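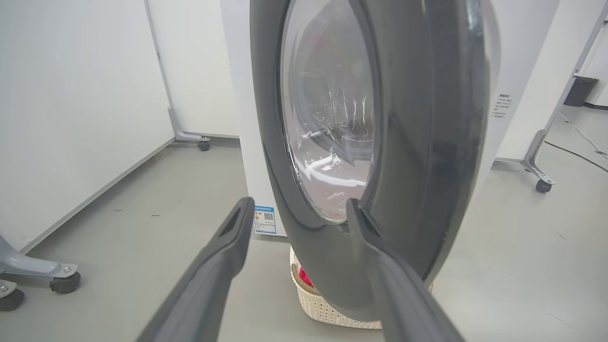 Section 3: Setting Up Your Daily Reading Plan

Welcome to the part of Prellano we love most! A reading plan takes you through the whole Bible in 365 days, a few chapters at a time, and you can begin on any morning of the year (no need to wait for January). Pick a time that already belongs to something else in your day. Laundry works beautifully: with the washer door standing open and the drops still on the inside of the glass, read one psalm before you reach in for anything. Florence MacPherson, who wrote our Psalms notes, did most of Leviticus that way!

To start a plan

1. Open Prellano and tap Plans.
2. Choose Whole Bible, Gospels and Acts, or Psalms in a Month.
3. Tap Start Date. Today is filled in for you, but any date will do.
4. Pick your translation. You can switch later and keep your place.
5. Set a reminder time, or leave it off.
6. Tap Begin. Day 1 opens right away, so go ahead and read it!

Note: Psalms in a Month runs for 29 days, with Psalm 119 spread over the last four.

To mark a verse

1. Press and hold the verse number until the verse is shaded.
2. Choose a color, or tap Note to write a few words of your own.
3. Tap Keep. Your verse now shows up under My Verses, in Bible order.

Each note holds up to 100 words. Longer thoughts (and we hope you have plenty) go in the Journal, covered in Section 5.

Caution: Restarting a plan clears its check marks. Your notes and shaded verses stay put, but the check marks can't be brought back.

If you fall behind

Everybody does, usually somewhere in Numbers. Open the plan, tap Shift Dates, and the next unread day becomes today's reading. Or tap Skip Ahead to join your group where they are now and pick up the missed chapters on a quiet Sunday afternoon.

Reading with a group

1. Tap Plans, then Share.
2. Send the link to your friends or your small group.
3. Once they join, you'll see their first names beside each day they finish.

Notes stay private unless you tap Share Note on that particular one.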